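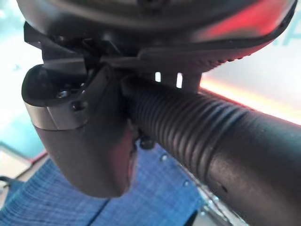 Unit 4: Wrist Cameras, Grippers and Cable Routing

Home | Syllabus | Handouts | Tools | Contact

Handout prepared by Sharon Sang for the Mullbridge shared workshop course on two-arm builds. Read it before you come in to work on the arms.

4.1 What the wrist camera sees

A camera mounted at the wrist sees a lot of its own robot. On our build the dark housing takes up the top of the view, with the gripper bracket and finger on the left and the ribbed part of a black link on the right. The blue woven fabric gets what is left, mainly the lower half.

Three things follow from this.

1. Mask out the fixed parts before you run any detection. The bracket and the housing stay in the same place in every wrist image, so one mask is enough until someone moves the camera.

2. Watch for reflections. Black plastic still picks up colored light. The red on the housing is a reflection, and a simple color threshold will find it every time.

3. Lock the exposure. A bright area in the background will wash out, and automatic exposure will then darken the fabric you need to see.

Save your mask under your own group name. The Rarkano folder holds the shared copy, and it should not be overwritten.

4.2 Working with two arms on one object

The practice object for this unit is the folding wheelchair. Each gripper takes one upper corner of the backrest, and the chair faces away from the arms. Start with both grippers open and the arms clear of the push handles. Close the left gripper first and check it before closing the right.

Keep speed at 12 percent or lower for the first run. Fabric gives a little, and the metal behind it does not. If one arm stops, stop the other by hand at the panel. Do not try to drive the second arm to match.

Cables need slack at the wrist. Leave enough for a full turn of the joint, then tie them back on the forearm. A loop that stands out to the side is fine as long as it cannot catch on a wheel or a handle.

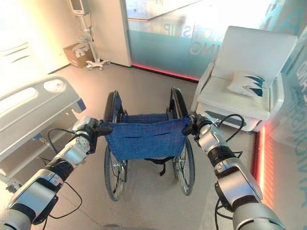

Mullbridge, November 27, 2022

Notes from the bench session

Budget to date is $2,840, of which $856 went to the grippers and their brackets. The next order goes to Schumacher. Put your requests on the Bulska sheet with the part number and the quantity.

Check the bracket screws with the power off. Use a hand driver only. Mark each screw with paint after tightening so that a loose one shows up the next time.

For the next session, each group should bring:

- a mask file for one wrist camera
- a sketch of the cable path for both arms
- a log of 6 grip attempts on the backrest, with the speed setting written next to each

Write down failed attempts too. If the gripper slipped, note which side slipped and whether it had fabric or frame between the fingers. The February unit on force limits uses these logs.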